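The Press Doesn't Care About Your Feelings

I have spent eight years breaking small blocks of cement for a living, and I would like to say a word in defense of the dull machine.

Our lab at Abernathy has two compression testers. The old one, a Bralar, has a dial, a hand valve and a drip tray. The new one, a Flukeck, has a touch screen and opens each morning with a greeting. It also wants a software update in November, during our busiest stretch, and it will not crush anything until it gets one.

Clyde Ostrowski, who runs the night bench, adores the Flukeck. It draws a curve for every cube, in color, and emails it to 33 people. I asked four of them what they do with the curve. Three delete it. The fourth is Clyde.

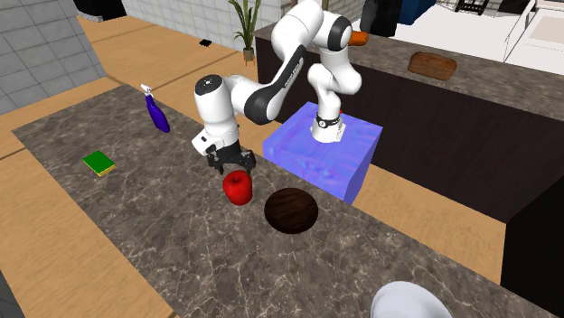
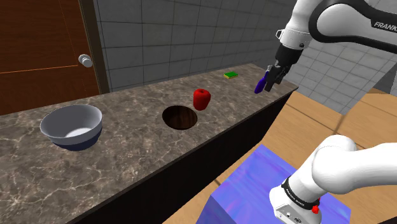

What the Curve Is For

A cube goes in, a load goes on, the cube gives up. The number you want is the load at that moment, divided by the area. Everything else is scenery. I'll grant that a steady loading rate matters, and that Ansel Kasprzak's wrist on the hand valve was never as steady as he claimed. Fine. Automate the valve and leave the greeting out of it.

My complaint is with buying features before calibration. We paid for the screen and then put off the load cell check, on the grounds that the screen said everything was okay. Of course it did. It says that to everyone.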